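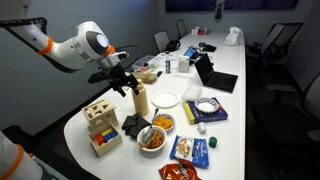 A shape-sorter house and its box of blocks, on the long white table.

Search posts

2 min read

Murali Rao
18 Nov 2019

Finished the last chapter of my second children's book this morning. It's called The Lamp at Noltby and it's for readers from eight up.

A girl called Thevar lives with her uncle in a harbor town where the lighthouse has been dark for years. One night it comes on. Her uncle says she dreamed it.

She goes up to look and finds wet footprints on the stairs, going up only. I won't say more than that.

The first draft had a talking gull. Satish Naidu read it and asked me to take the gull out. I took the gull out. That was 1,723 words.

It now runs to 133 pages with the map. Ward Willems drew the map. The island of Stuvonton is on it but you don't get there until book three.

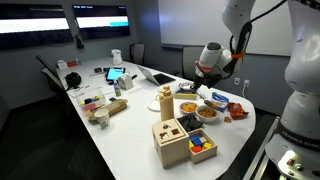
CHILDREN'S BOOKS

Some of you asked if you need to read the first one. You don't. The uncle is in both, and there is one joke about a boat that works better if you have.

Chapter nine is the scary one. If you read aloud at bedtime, stop at the end of eight and do nine in daylight.

Copy edits go to Narayanan Rodrigues next. The book should be out in April.

I'll post the first page here once the edits are back.

We use cookies to improve your visit. Accept / Manage settings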